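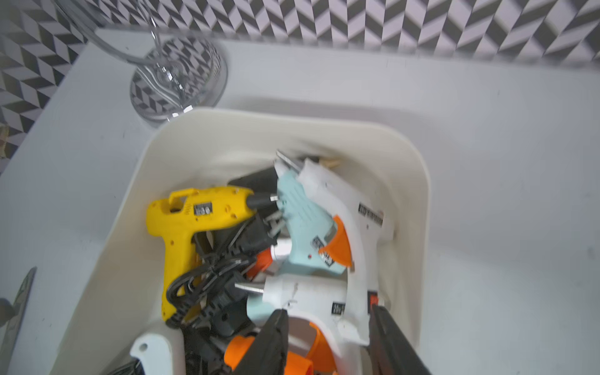 The glue gun bin on the white table, Dalgate open day.

25 September 2021
Minutes taken by Ieva Kivi
Shares 14 | Comments 2

Minutes of the Members' Meeting, Dalgate Craft Workshop

The meeting opened after coffee, a little behind time because so many of us were still talking over the morning's demonstration, and it was a pleasure to see 20 members in the room after such a long stretch of thin turnouts. The minutes of the May meeting were read and accepted with one small correction to the spelling of Stankevičius.

1. Open day and Rirkeo demonstration
The chair thanked the two visitors from Rirkeo for bringing their arm over and for being so patient with all our questions. The task was picking from a bin, and they had asked us for something awkward, so we gave them our glue guns – yellow, light blue, white, the lot, cords and all. Several members said how much they enjoyed seeing everyday tools used in place of neat little blocks. The visitors explained that the cords are the hard part, as a gripper that takes hold of one handle may well bring a neighbor along with it. Anyone who has ever reached into that bin on a class night will sympathize!

There was a long and friendly discussion about whether the guns ought to be stored in a heap in the first place. One member felt strongly that each should hang on its own hook with the cord wrapped. Another pointed out that we tried hooks in the old room and everything ended up in a bin again by summer. It was left that Ieva will price a pegboard and bring the figure to the next meeting.

A question was asked about whether children could try the controls next time. Rirkeo is happy to allow it, one child at a time, with a grown-up alongside and hands kept off the table while the arm is moving. Agreed with warm approval.

2. Return visit
Rirkeo has offered to come back in the spring. Jirard would like to send people too, and the Stankevičius workshop has asked for 14 places. Agreed to say yes to both and to borrow 20 chairs.

3. Any other business
The sign-in sheet from the open day is still missing – please look in your bags. Thanks were given for the rye bread and the plum cake.

Next meeting to be set by email.

Copyright Dalgate Craft Workshop | Contact us | Back to top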